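Graciela Domínguez still writes her shopping list by hand, in pencil, on the back of an old envelope. She has run the cooking evenings at Lucero for four years, and before I could ask my first question she gave me an onion to peel.

"People come and say they cannot cook," she told me. "Then I ask what they ate as a child, and they speak for half an hour. So they know a lot already."
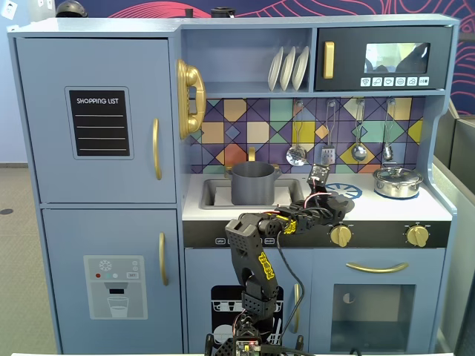
Her own lessons began in her grandmother's house, where the soup was started before breakfast. She was allowed to stir but not to add salt. The salt came much later, when she was already taller than the old woman.

"I was angry about it then. Now I do the same with my students, and they are angry with me."

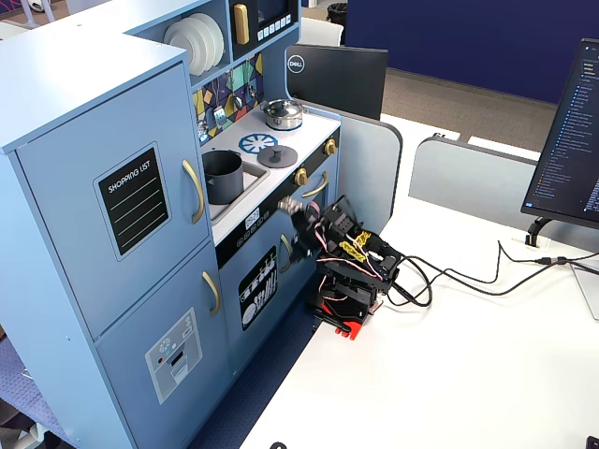

*Words: Renato Huenchumán | Apr 4, 2019*

The course costs 50 pounds and lasts one winter. It ended in February, with a dinner of beans, pumpkin and maize, and the next one is already almost full. I asked her why she teaches so few recipes.

"A recipe is good for cakes. For beans you must look in the pot. My beans are not your beans, maybe they are older, maybe your water is hard."

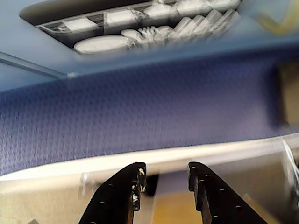
She does not like to throw food away, and on this subject she becomes strict. Stale bread goes into soup, soft tomatoes go into sauce, and the water of the chickpeas is kept in a jar until somebody finds a use for it. Her husband, she admits, has sometimes poured it into the sink.

"We have been married a long time. I forgive him the jar, but I mention it."

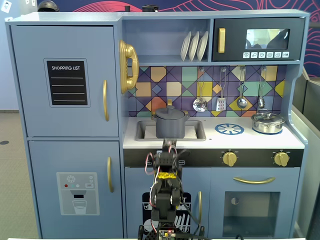
Planning is the part which her students find most difficult. Many of them buy first and think afterwards, and she would like them to write down what they need before they leave home. Even a toy kitchen can have its place for this, a black panel on the fridge door with "SHOPPING LIST" at the top and four thin lines below. Graciela thinks that four lines are enough for most days. "Onions, eggs, something green, and one thing you want," she said, and took the peeled onion from my hand.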